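Work and Automation — Unit 4 handout
The packing cell at Grikow: what changed for the people on the line

Read this before the seminar in October. You don't need any engineering background. Bring your notes from Unit 3 on job content, as we will use the same headings.

1. Background

Grikow is a supplier of craft and office goods with a warehouse in Ilatton. It employs 400 people, and 20 of them work in kitting, the department this unit is about. Kitting means taking loose items out of bins and putting together the mixed sets that customers order. Until two years ago all of it was done by hand at long tables. Each person picked, checked, bagged and labeled a set from start to finish.

The company then began a project with Strebel, a firm that sets up small robot cells. The plan covered one part of the job only, which was picking loose items from an open bin. Checking, bagging and labeling stayed with people. Management told staff at the first meeting that no one would be let go during the trial, and that promise was kept. It did not say what would happen after the trial, and several people in the interviews came back to that point.

2. The workstation

The cell is small and built from aluminum extrusion, with the arms fixed to the frame. Clear acrylic is screwed on at the side, and the floor panel is a flat beige sheet. Operators work from outside. They fill the bin, start the run, watch it, and step in when something goes wrong. Loose packaging is one of the common problems. Clear plastic is hard for a camera to read, and a sheet with folds in it throws back bright spots that the software can mistake for an edge.
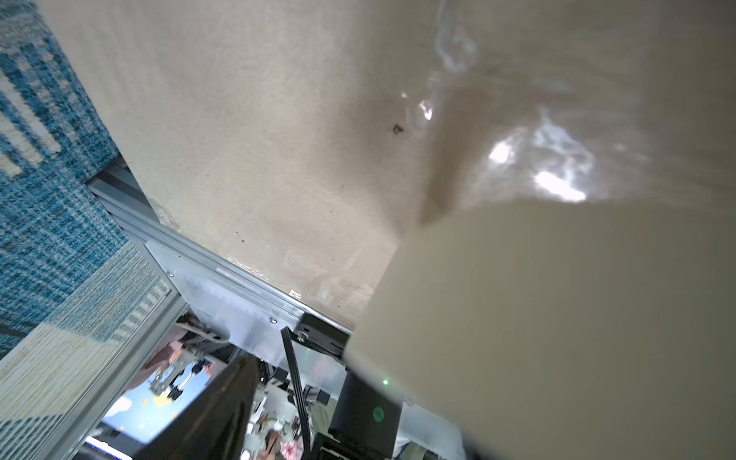
3. What the job was before

The interviews were done by students in last year's course. Eleven of the 20 kitting staff took part. They described the old job in much the same way:

- The work was repetitive, but the order of tasks was up to the worker.
- People talked while they worked. New staff learned by sitting next to someone experienced.
- Speed was checked once per shift, by counting finished sets.
- Wrists and shoulders hurt by the end of the day, mostly from reaching into deep bins.

Nobody in the group wanted to go back to the deep bins. Keep this in mind when you read the critical parts below.

4. What the job is now

Three new tasks showed up that were not in the old job description.

Feeding. The operator empties stock into a shallow bin and spreads it so that items can be gripped. This sounds simple and takes practice. Rolls of tape are a good case. A roll lying flat offers a different grip from one tilted on edge, and rolls in a heap hide each other.

Watching. Most of the run consists of standing by. Several operators called this the most tiring part, more so than picking by hand. They have to stay alert for long stretches with nothing to do, and they can't leave. 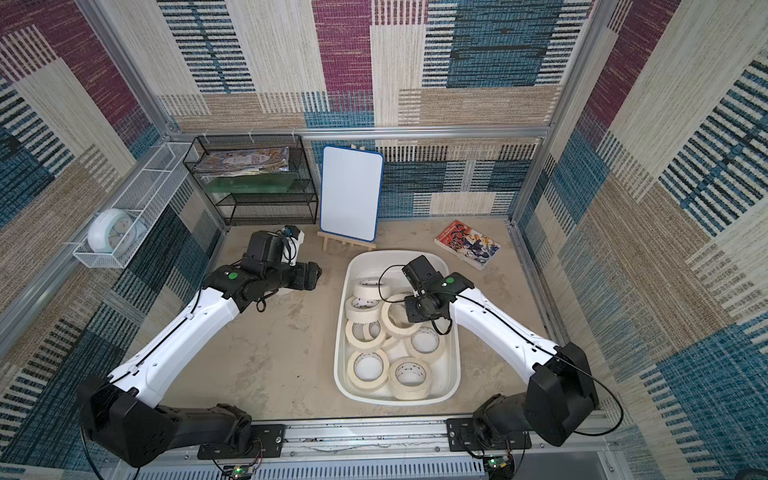 Recovering. When a pick fails, the operator stops the run, moves the item and restarts. At first only Strebel's technician was allowed to do this, and the line could wait half a morning. After complaints from the floor, operators were trained to handle the usual stops on their own. This is the change people spoke of most warmly. It came in eight months after the start, and it had not been in the plan.

5. Pay and grading

Operators at the cell are still paid on the kitting grade. The union branch argued that recovery work belongs one grade higher. Management's answer was that the physical load had gone down. Both statements can be true, and they do not settle the question of how to grade the job. Use the Jemari scale from Unit 2 and score the job twice, once with recovery work and once without it. Out of 100 points, how far apart are your two scores? Which headings make the difference?

6. Learning on the job

Two people per shift now work at the cell, and they stand on opposite sides of it. The rest are at the bagging tables. New staff start at bagging and may not see the picking side for weeks. Older operators know how items behave in a bin because they handled them for years. It is not clear where the next group will get that knowledge. Grikow has started a rotation — one week in four at the cell — but it is often dropped when orders are heavy.

7. For the seminar

Prepare short written notes on the following. Half a page is enough.

a) Which parts of the old job were lost that no one had listed as tasks?
b) Who should decide what an operator is allowed to fix?
c) Suggest one way to break up the watching periods. Say what it would cost and who would pay.
d) The staff were told about the project after the contract with Strebel was signed. Pick one thing in sections 4 to 6 that could have gone differently if they had been asked earlier.

Groups stay the same as in Unit 3. The interview summaries are in the course folder, and please do not pass them on outside the course.

Last updated: September

Related handouts
Unit 2 — Scoring a job with the Jemari scale
Unit 3 — Job content and control
Unit 5 — Shift work and scheduling software
Reading list, second half of term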